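Vercombe stock saddle, after one mustering season

I bought the Vercombe because Radymyr Savchuk told me my old saddle was ruining my horse, my back and his view. He had a point on at least two of those. It arrived in October, stiff as a church pew and squeaking like a gate, and I had it on a mare by sunrise the next morning, which she took personally.

The first 10 days were grim. The knee pads sit higher than I'm used to and the stirrup leathers had all the give of fencing wire. I oiled it every night. Steinar Briem, who rides in something his grandfather fell off, offered to drag it behind the ute for me.

Then it came good. The seat is deep without feeling like a bucket, and when a bullock doubled back through the gidgee and the mare went with him, I went too, a pleasant surprise for all three of us. We had 200 head to walk to the Jilau yards and I got down at the far end still able to bend my knees.

Grumbles: the dees at the front are too small for a decent saddlebag, and the girth that comes with it is rubbish. I swapped mine for a Bilyk after 2 rides. It also weighs more than 15 kilos fully rigged, so short people with tall horses should find a stump.

Would I buy it again? Yes, though I'd break it in on a quiet horse and well out of Steinar's hearing. Four stars, and the missing one is for the girth.

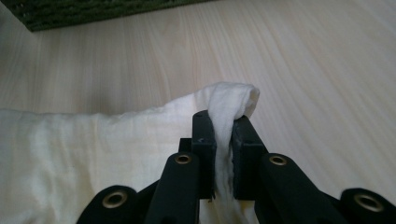
White cloth on a wooden surface, with a fold pinched in a black gripper.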